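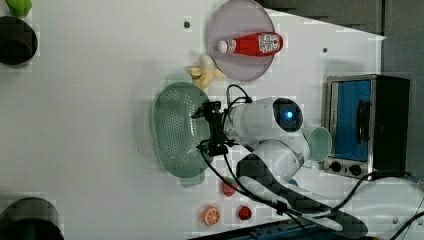

3.2 Materials and household visits

We recruited 30 households in Revstead and Drokside for a study of how people store and wash everyday kitchenware. Each household was visited twice, once in January and once in June. At each visit the interviewer filled in a storage form and asked the main cook to name the items used the day before. Interviews took 20 minutes on average. Eight households dropped out before the second visit and are left out of the seasonal comparison.

Items were coded with the Mendes categories, which sort kitchenware by use and not by material. Two coders worked separately and met afterward to settle differences.

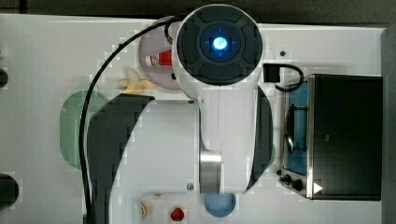

Figure 2. Tabletop with toy kitchen items.

Children's play items caused more disagreement than any other category. In 15 homes the respondent kept them in the same cabinet as the adult items, and some were used for serving snacks. Toy kitchen items such as those on the white tabletop in Figure 2 were coded as play items unless the respondent reported using them with food in the past week. Kinnunen's earlier survey in Skarier left them out completely, so our totals for plastic items should not be compared directly with his.

3.3 Where items are put down

The second form dealt with short-term placement, meaning where an item stays between use and washing. Jouko Kinnunen suggested recording the surface as well as the room, and we followed that advice. A separate code was used when two surfaces met, as with the white tabletop and the flat gray area beside it where a black cup stands in the picture that follows this section. Respondents often gave both surfaces one name, usually "the counter," and interviewers had to ask again. 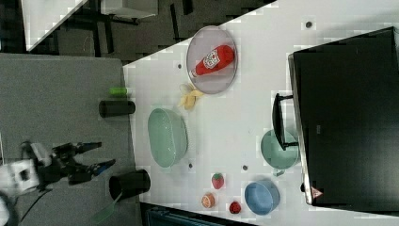
Drinking vessels were the items most often left out overnight in both towns. Respondents said they expected to use them again and saw no point in washing them. A black cup on a gray surface, like the one shown, would be entered under vessel and surface only, and color was not recorded. We regret this now, as several respondents told us that they told family members' cups apart by color.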